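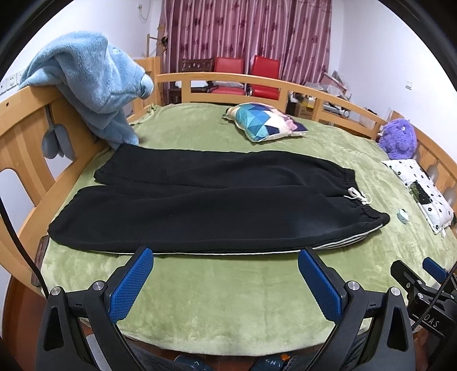

Unit 7. Planning a purchase: hand-held grippers for folding work

Home | Syllabus | Units | Readings | Assignments | Contact

Instructor: Valquíria Andrade
Revised August 26, 2022

7.1 What is being bought

This unit works through one purchase from request to first month of use. The buyer is the Ellthorpe lab, which wants to record people folding clothes at home with a hand-held gripper. The request names a tool with two fingers and rubber pads, suitable for sweatpants and other soft garments on a bed. Fleece is a good garment to plan with. It is thick, it holds a fold fairly well, and a drawstring gives the operator something to work around.

A request like this tends to arrive as a single line: "grippers, 3." Your first job is to turn that line into a list of everything the work needs.

7.2 Breaking down the line

Split the request into four groups.

Tool. Fingers, linkages, mount and bracket. Ask whether the fingers are sold separately. Sikby sells them only in pairs; Dantas sells single fingers but with a longer wait.

Wear parts. Rubber pads are the main one. Textured pads pick up lint from fleece and plush, and the pattern fills in. Budget pads as a monthly cost and keep them out of the equipment line.

Cables. These get left out of more student budgets than any other item. Write down the length for each cable and where it will run when the operator leans over a mattress. Order one spare of each type.

Time. Setup, cleaning, travel between homes and operator training all cost money, and they belong in the plan even when they are paid from another account.

7.3 The worked budget

Ellthorpe has three grippers in the plan and 11 homes on its list. Each home gets one visit of four sessions, so the total is 44 sessions. The lab set aside $400 for wear parts and cables together, on top of the tools.

Work out the following before the next meeting:

– the wear budget per session
– the wear budget per gripper
– how both figures change if one gripper is held back as a spare

The first answer is a little over $9. Check it against the pad price on the Gallbridge quote in your packet. If one set of pads lasts four sessions, the plan has room for pads and very little else. Most groups last year found they had to move the spare cables to the equipment line.

7.4 Buy, rent or wait

Gallbridge rents by the month. Renting makes sense if the visits can be packed close together, and it makes less sense if families cancel. In July the lab asked for a rental quote and a purchase quote on the same terms, and you have both. Compare them over the full visit schedule, with two weeks added for delays.

Waiting is also an option and should be priced. A later start means operators are paid for idle time or have to be trained again.

7.5 Site conditions

Homes are not set up for equipment. Beds have rails and headboards, there are chairs and boxes nearby, and there may be pillows and toys on the blanket. Decide in advance what the operator moves and what stays. Clearing a room costs time in every session, so most plans leave things where they are and ask only for enough flat space for one garment.

Put the following on the site form: height of the mattress, clear space on at least one side, nearest outlet, floor covering.

7.6 To hand in

One page, with a table. Show the tool cost, wear parts, cables and time on separate rows. State which supplier you chose and the date the quote runs out. Add a short paragraph on what you would cut first if the budget dropped by a tenth.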